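Chapter 7
When the Log Says Everything Went Fine

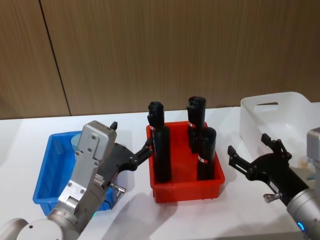 Most accounts of robot failure start with a crash. An arm swings where it should not, something breaks, and the investigation works backward from the broken thing. Those cases are easy to teach and, in most workplaces, they are rare. The failures in this chapter are duller. A part is dropped and the controller does not know it. A grip closes on air and the counter goes up by one. Two arms wait for each other until a person walks over and presses a button, and the press is never written down.

Our main case comes from Arboleda, a small packing and sorting shop that put in a two-armed cell to move black cylindrical parts between trays. The seller, Cosar, supplied the arms, the grippers and the software. The acceptance test ran for 190 transfers. The report that followed listed 2 faults, both of them put down to "operator placement," and the cell was signed off on a Monday.

Read that sentence again with a suspicious eye. Who decided what a fault was? Who decided the operator was to blame? In both cases the answer was Cosar, and the evidence it used was the log written by its own software.

Percy Chambi, the technician on the floor at Arboleda, kept a separate record. He used a paper notebook and wrote down every time he had to put his hand on something: a part nudged upright, a tray slid back, a stop button pressed and cleared. Over the same test his notebook has 40 entries. The software recorded 2 of them. The other 38 were counted as successful transfers, on the grounds that the part did end up in the right place. It did. Chambi put it there.

Where did the other entries go?

The log at Arboleda called a grip successful when the gripper fingers stopped moving before they were fully closed. The idea is simple enough. If something is between the fingers, they cannot close all the way, so a finger that stops early must be holding a part. But fingers also stop early when they pinch the rim of a tray. They stop early when they catch a part near its top at a bad angle, hold it for a moment and let it tip. The signal tells you that the fingers met something. It was read as telling you that the job was done, and a good deal of money changed hands on that reading.

A second problem was the way stops were sorted. If an arm halted and was cleared within seven seconds, the software filed the event as a "pause." Pauses did not appear in the report. A quick and capable technician will clear most halts in less time than that, so the better Chambi was at his job, the better the machine looked. Readers should keep this in mind whenever they see a low fault count from a site with experienced staff.

The safety question

None of this hurt anyone, and Cosar said so several times. I do not find that very comforting. Each of those hidden entries marks a moment when a person reached into a space shared by two powered arms. Some of the reaches were made with the cell properly stopped. Others, by Chambi's own account, were made during a pause, when the arms were still and the software was waiting to carry on. A paused arm and a stopped arm look the same from the outside. Only one of them will stay where it is.

The risk assessment for the cell had been written by an outside firm, Adach, before the test. It assumed that people would need to reach in "rarely." The word was not defined, and the assessment was not reopened when the test ended. With the log as the only source, there was no reason to reopen it - the log agreed with the assumption. That agreement was worth very little, as the log had no way of recording a hand.

Chambi's notebook has its own weaknesses, and it would be unfair to pass over them. He was busy. He may have missed some entries, and he gave no times for the early ones. He had also argued against buying the cell, a fact Cosar raised at once. A person can have a motive and still count correctly, but you should want a second source before you trust either side. At Arboleda there was one, and the next section explains how it was found and why it took until October for anybody to ask for it.

Terms used in this chapter

Fault: an event the controller records as a failure. Whether it was one is a separate matter.

Intervention: any action by a person that changes the position of a part, a tray or an arm during automatic running.

Pause: a halt from which the machine may restart without a new start command.

Stop: a halt from which it may not.

Before you read on

Take a machine you work with or have studied and find out what its log counts as a success. Write down the exact signal used. Then list the ways that signal could appear when the job has not been done. Keep the list, as you will need it for the Porik case in section 7.4.

7.1 The Missing Entries

The second source was the cell's own stop circuit. Each press of the button left a mark in a safety controller that was kept apart from the main software, and Cosar's report had not drawn on it.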